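Wiltura two-arm kitchen kit, rental or buy?

Forum: Home and Small Workshop Automation > Kits and Services

saltmarsh_dee
4 April 2026
We have had the Wiltura bench kit on trial and I said I would write it up, so this is the first part. For anyone who hasn't seen it, it is two arms with gloved, fingered hands, a fixed camera, the controller and a subscription to Domimeo, the software you teach it with. You show it a job by guiding the arms through it, it records the runs, and after enough of them you train a policy and let it have a go by itself.

We are a small outfit that tests kitchen aids for people with limited grip, and I wanted to know if the kit would do the dull repeat work, such as putting a tray in and out of an oven all afternoon. Delivery was on time. There were two crates, and both were heavier than the paperwork said. The clamps are good. The printed manual is poor and stops just after the network settings, so you will be using the online one.

Setting up took us most of a day. Calibration was the slow part. If you nudge the camera post after calibrating you have to start again, and the software doesn't warn you, it just starts missing things by a finger's width. Bolt the post down before you do anything else.

We taught it three jobs: plates into a rack, the toaster oven tray, and opening a drawer. I will stick to the tray here because it is the one people asked me about.
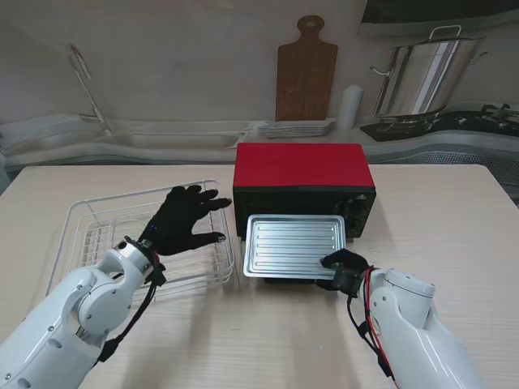
The tray took 49 demonstrations before I was happy to train on them. The edge is raised and the fingers have to curl over it and stay curled, and if you rush that bit in the recording the policy rushes it too. We threw out the first 13 runs because I was lifting the tray at the front before it was clear of the oven. All of this was done with the oven cold and unplugged, and the maker says to keep it that way with the standard gloves.

Results on the tray, trained overnight: good when the oven is where it was in the recordings, poor when it is turned even slightly. Plates into the rack were better than I expected. The drawer was a waste of a morning.

Happy to answer questions. I haven't decided whether to keep it.

pap_attila
Thanks for this. Did you record with the oven in one place only? That would explain the result. We have the same kit and we shift everything a few centimetres between runs, and turn it a bit as well. It is tedious but you can see the difference by the second training.

saltmarsh_dee
One place for most of it, yes. I moved it for the last few runs and that was probably too late to help. I'll redo it with the oven shifted each time.

bracket_and_bolt
Question about the hands. Are those the ones that come with it, or the upgrade? The Arkent hands were an extra when I asked for a quote and the price put me off.

saltmarsh_dee
The ones in the box. I haven't tried the Arkent ones. Grip is fine on a tray. It is less fine on anything round and smooth, where the glove slides before the fingers close properly.

norfolk_nigel
I'll be the one to say it. Two arms, a camera and a monthly fee to pull a baking tray out of a toaster oven. A cheap single arm with a hook on the end would do that all day long and you wouldn't need 49 goes at teaching it. I've built one. It has done the same pull on a test rig since last August and the only thing I've changed is a belt.

saltmarsh_dee
For one tray in one oven I agree with you. We change the job every couple of weeks, and I don't want to build a new fixture each time. Whether the kit is worth the money for that is what I'm trying to work out.

norfolk_nigel
Fair enough. I still think you are paying for fingers you don't need.

pap_attila
I don't agree with that, Nigel. A hook pulls the tray out and then what? You need something to lift it and put it down level, and something to steady the rack if that is where it is going. By the time you have added those you have built a second arm.

norfolk_nigel
A slide and a ledge. No second arm.

pap_attila
Which works until someone buys a different tray.

quietcogs
Could we have the costs, please? The website only says to get in touch.

saltmarsh_dee
The trial was £400 for the month, with collection included and Domimeo thrown in. I don't want to post the purchase price because the quote was for us and I have heard of other people being given different ones. The subscription carries on after you buy, and that is my main complaint. If you stop paying you can still run what you have trained, but you can't train anything new.

quietcogs
That last bit has put me off. Thanks.

bracket_and_bolt
Borbély do a similar rental and you keep the training side, I think. Worth a ring. I only used them for a single arm, so I can't say what their two-arm set is like. Support was slow but they did answer in the end.

saltmarsh_dee
I'll ask them. Wiltura support has been decent so far, to be fair to them. One of the cables on the right arm was catching when the elbow came in and they sent a longer tie and a drawing of how to route it. It should have been right out of the crate, but it was sorted.

hobnail
How loud is it? I share a wall with an office.

saltmarsh_dee
The arms are quiet. The controller fan is not. Ours went under the bench behind a board and it was bearable after that – I wouldn't want to make phone calls next to it.

pap_attila
Ours is the same. Leave a gap at the back of the controller if you box it in, as it shuts itself off when it gets too warm and you lose the run you were recording.

saltmarsh_dee
Good to know, I'll move the board. Second part to follow once I've redone the tray runs with the oven moved about. I'll put the success counts up as a table this time.

Deirdre Tierney (saltmarsh_dee)

hobnail
Could you do the plates as well? That is the one I'd be buying it for.

saltmarsh_dee
Yes, plates will be in it.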